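Fernanda Salgado
Project report, submitted February 20, 2018

Tabletop pick and place with a parallel gripper: simulation stage of a home workshop build

1. Purpose

The project is a robot arm for a shared workshop, mounted at one end of a desk and used to move small upright containers from one marked position to another. The hardware is being built in a converted garage. This report covers only the simulation stage, in which the grasp and the motion were worked out before any of it was tried on the bench. The mechanical build is covered in a separate report, due in June.

The goal for this stage was a repeatable grasp on a container standing on its own base, with no camera feedback during the final approach. The arm is told where the object is. It does not look for it.

2. Software setup

The scene runs in Treloar, the simulation package used in the course lab. Motion commands come from a short script that sends joint targets and gripper openings over a local connection. Logging is handled by Jestgate, a small tool written for this project that saves joint positions, finger opening and object pose at each step.

The physics step was set to 2 milliseconds. A longer step was tried first and gave visible jitter at the finger pads as soon as both were in contact with the object. Reducing the step removed the jitter and made each run slower, but run time was not a limit on this project.

Contact friction at the pads was left at the package default for the first set of runs and changed once, after the slip described in section 4. Friction between the object and the tabletop was never changed.

3. Gripper and object

The gripper has two fingers driven by one motor through a linkage. The pads stay parallel over the working range, so the closing direction can be treated as a straight line. This matters because the object is not a plain cylinder. Its red shell is bounded by curved edges, and its width depends on the height at which the pads meet it.

The wrist view was used to check that the pads were centered before the close command was sent. With the fingertips level with each other and the red shell between them, the sideways error can be judged by eye from the gaps at left and right.
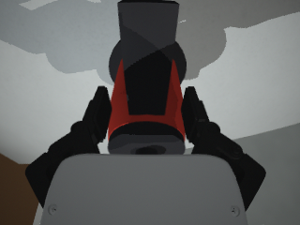

4. Grasp tests

Each test followed the same sequence. The arm moved to a point above the object, opened the fingers fully, descended straight down, closed, waited, and lifted. A test was counted as a pass if the object was still between the pads at the end of the lift and had not rotated by more than 18 degrees from its starting angle.

The first set used a grasp height near the top of the object. Most of these tests failed in the same manner: the pads closed correctly, the lift began, and the object tilted toward one side before slipping out. The log showed that one pad was making contact slightly before the other and pushing the object sideways across the table.

Two changes were made. The approach point was corrected by a small offset measured from the logged object pose, and the closing speed was reduced to 30 percent of its original value. The pad friction was then raised to match a rubber sheet that had been tested on the bench with a spring scale.

After these changes, 400 tests were run overnight as a batch, with the object placed at random within a small square on the tabletop. The pass rate was high enough that the remaining failures could be examined one at a time. Nearly all of them came from positions at the far corner of the square, where the arm is close to its reach limit and the wrist cannot be held exactly vertical.

The square was made smaller for the bench version. Moving the arm base closer was considered, but the desk clamp needs the space.

5. Room model

The room was modeled in more detail than the grasp tests needed. A bare plane would have given the same contact results. The reason for the extra work was clearance: the desk at the workshop is close to a wall, and the upper links swing behind the wrist when the arm folds. An early path planned on a bare plane would have put the elbow into the wall.

The arm comes down over the left part of the table with the wrist vertical. The table is a plain rectangle on straight legs, and the outlet and door were added as fixed shapes with collision turned on. The clock is drawn only and has no collision shape.
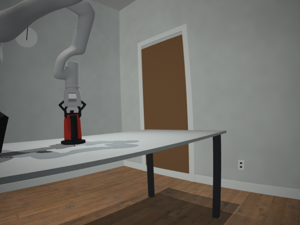
Why lower the gripper straight down when a path from the side would be shorter?

A side approach puts one finger past the object before the other, so any error in position becomes a push. With a vertical descent both fingers pass the object at the same time, and the same error only changes how wide the gap is on each side.

6. Transfer to the bench

The joint limits and speed limits in the script were copied from the motor settings on the real arm, so the same file can be run on both. The motor driver is a Lisedus board, which accepts the same joint targets after a unit conversion. The conversion was checked with the arm unloaded and the fingers removed.

Two differences are expected. The real linkage has some play in the knuckle joints, which the model does not include, and the real desk is not perfectly level. Play in the joints will probably show up as uneven contact, similar to the first set of tests. The plan is to repeat the slow close and compare the motor current with the simulated contact force.

7. Remaining work

The place motion has been run only at low speed. Release height needs to be set so that the base is resting on the table before the fingers open; the current value was picked by hand. The Mutavau foam pads ordered for the fingertips have not been measured, and the friction value will need to be changed again when they are fitted. Scripts and logs are stored on the workshop drive under the project name.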